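Robot Manipulation in Everyday Settings
Unit 7: Can machines do chores yet?
Handout, revised 14th October

1. Scope

This unit covers short tabletop chores and light shop-floor handling: putting things away, sorting, loading a tray, moving a part from a bin to a fixture. Floor cleaning and lawn care are left out. Those machines mostly avoid contact with objects, and the problems below are contact problems.

The word "chore" is used in a narrow sense. A chore has a start state, an end state that a person would accept, and no fixed path between the two. A welding cell repeats a path. A kitchen counter does not offer one, as the cup is never in the same place twice.

2. Where the training data comes from

Most current systems for this kind of work learn from demonstrations. Three sources are in use:

a) Teleoperation. A person drives the robot arm from a distance. The data matches the robot exactly, but collection is slow and needs the full machine.

b) Hand-held grippers. A person carries the gripper and does the task directly. Tracking markers or onboard sensing recover the motion. Collection is faster, and the arm is absent, so reach and joint limits must be checked later.

c) Video of bare hands. Cheap and plentiful. Finger contact has to be translated to a two-jaw tool, and much is lost in that step.

The Umar exercise set uses source (b). Each episode is one short task on a plain surface with a bowl or dish as the target. The full set has 1,315 episodes, of which 1,000 are used for training. The remainder are held out or rejected for tracking faults.

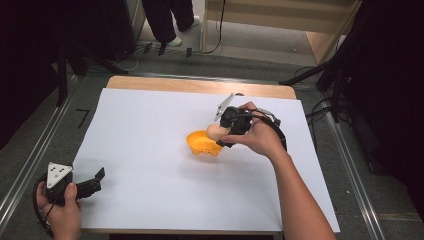

Why do the exercises use a two-jaw gripper when a human hand has five fingers?

Two jaws are easy to build, easy to control and easy to track, and they cover most pick-and-place work. The cost shows up in tasks that need the object to be turned within the grasp, which a two-jaw tool can only do by setting the object down or pushing it against something.

3. Small objects and contact

An object that is simple for a person may be poor for a gripper. Consider four properties before choosing a grasp:

– Width against jaw opening. Leave clearance on both sides for position error.
– Curvature. Flat jaws on a rounded side touch over a small area, and the object can pivot about the line between the contacts.
– Surface. Friction changes with moisture, dust and residue. Soap is a standard test item for this reason.
– Compliance. A soft object hides an excess of force until it is marked or crushed.

Grip force is bounded from below by slip and from above by damage. For a bar of soap the gap between the two is wide when the bar is dry and much smaller when it is wet. A policy trained only on dry bars will usually carry its dry force over to the wet case.
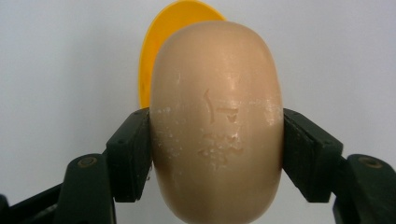

4. Measuring success

Report success per episode, with the end state defined before the trials are run. "Object in dish" and "object in dish, dish not moved" are different tests and give different numbers.

In the July trials the Itlow controller was run on 651 episodes with changed object positions. Failures were logged by phase: approach, grasp, transfer, release. Release is often left out of student reports. Log it separately – an object that sticks to one jaw has not been placed.

5. Present state

Single chores on a known table are within reach. Chains of chores are harder, as errors add up from step to step. On the shop floor, the same methods suit low-volume jobs where a fixture would cost too much, provided a person can clear faults. An unattended home robot remains a research goal.

Reading for the next session: Unel course notes, sections on friction and grasp stability.

Related items
Unel notes: Friction for two-jaw grasps
Joo lab sheet: Calibrating a hand-held gripper
Itlow controller: Setup guide
Umar exercise set: Episode format
Unit 8: Two-handed tasks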